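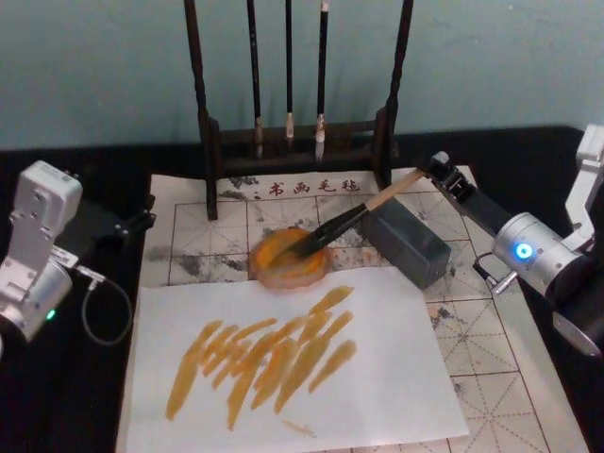
The Huttunen Network is an association of universities, local governments and small companies that work together on applied research. It was founded in Volville by the economist Henrik Fuchs, who wanted researchers and town officials to sit at the same table from the first day of a project. The idea caught on quickly, and the network now has 40 member institutions.

Background
Fuchs had spent years teaching at Livisari Technical College, where he noticed that good student research rarely left the building. He began inviting business owners to his Thursday seminars, and the talks grew so lively that they had to move to the main lecture hall (twice!). A charter was drafted that spring and signed on 2nd May by 18 founding members.

Structure
The network is run by a council with two seats for each sector. Chairmanship passes from universities to government to industry, and each chair serves a single term. Regional chapters choose their own research themes and enjoy remarkable freedom in how they carry them out. The Turkis chapter, the first outside Volville, is well known for its work on river transport and cold storage.

Activities
The best-known event is the annual Huttunen Forum, a wonderfully busy gathering of paper sessions, company visits and open debates. The most recent forum drew 513 participants, and nearly half of them were students. The network also publishes a yearly volume of proceedings, supports exchange visits between chapters and awards small grants to first-time authors.

See also
Livisari Technical College
Turkis chapter
University and industry partnerships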